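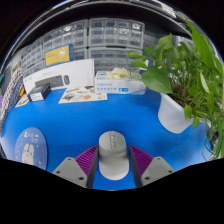

One of the desks upstairs at the Costach open day: gray mouse, rabbit mat, keyboard box at the back.

I've been meaning to go to the Costach open day for years, and every December I find out the week after it happened. This time Renu Dwivedi sent me the link in plenty of time (thank you, Renu!) and I drove over to Sorkham with a thermos, a bagel and far too much excitement for someone going to look at office supplies.

If you don't know Costach, they take in computer accessories from schools and offices, clean them up, and send them back out again. They also lay out model desks for people who are setting up a home office or a library corner and don't know where to begin. The building used to be a shoe warehouse and still has the big sliding door, which was open all morning. Wear a coat.

Doors were at 10 and there was already a line. I got a sticker with my name spelled wrong and a map that had the restrooms on the wrong floor, so a group of us ended up in the boiler room before we'd seen a single keyboard. Very friendly group, though. One couple had come all the way from Poritel and we stuck together for most of the tour.

The ground floor is the sorting room. Harsh Nigam took us through it, and he talks fast, so I only wrote down half. They had 1,787 items come in last year, and 978 of those were mice. More than half! I asked why so many and he said people upgrade them, lose patience with them, or move to a laptop and stick the old one in a drawer until the drawer won't close. (I have that drawer. I kept quiet.)

Then we got to try cleaning. You get a cotton swab, a little dish of rubbing alcohol and a wooden toothpick, and you go around the scroll wheel, where all the gunk collects. It's disgusting and I loved it. I did two and would've done more if the next group hadn't been standing right behind me breathing on my neck. Harsh's tip was to go along the seams first and do the wheel last, turning it a little at a time. I've already done mine at home and the wheel has stopped making that crunchy noise.

Upstairs was my favorite part, the model desks. There are 7 of them, all a bit different, and you can sit down and fiddle with everything. My pick was the bright blue one. I wouldn't have thought a blue desktop would be nice to work at, but it made even a plain light gray mouse look like somebody had chosen it on purpose. It was a longish mouse with a rounded, smooth palm rest that's paler than the top half, and it suited my hand better than the flat little thing I travel with. I have long fingers and usually end up with my pinky dragging on the desk.

And there was the rabbit mat! Oval, blue, with a white cartoon rabbit with great big upright ears and a couple of reddish-pink hearts. I wanted it immediately. Blue mat on a blue desk sounds like a mistake and I thought it was adorable. I asked Lucía Miranda, who'd set up the desks, whether it was for sale, and she said I was the fifth person to ask and no, it wasn't. Fair enough. She did tell me she likes to put at least one silly thing on every desk so it doesn't feel like a showroom.

The box at the back, with the keyboard and mouse pictured on the front, led to a long chat about whether you should keep packaging. Lucía keeps everything. The man from Poritel flattens his the same day. I'm in the middle, I keep a box for a year and then feel guilty about it. Lucía's argument was that a set with its box is much easier to store and pass on later, and I must say she won me over.

Lunch was in the back room, $5 for soup and a roll from Chaudhary, the bakery across the street. Get the onion roll. They ran out of lentil soup early and the tomato was fine, a little thin. Gaurav Khurana gave a short talk while we ate about cable labels, and I know how that sounds, but I went home and labeled every cable behind my TV that same evening.

A few things if you're thinking of going. Parking is in the lot behind the building and the entrance is easy to miss, so look for the green dumpster. The stairs are steep and the elevator is only for freight, which wasn't on the website and really should be. Kids would enjoy the cleaning table, maybe less so the talk. They take donations at the side door, and I'm bringing the contents of my drawer next time.

I came home with a secondhand keyboard, two onion rolls and no rabbit mat. If anybody knows where to find one, please leave a comment!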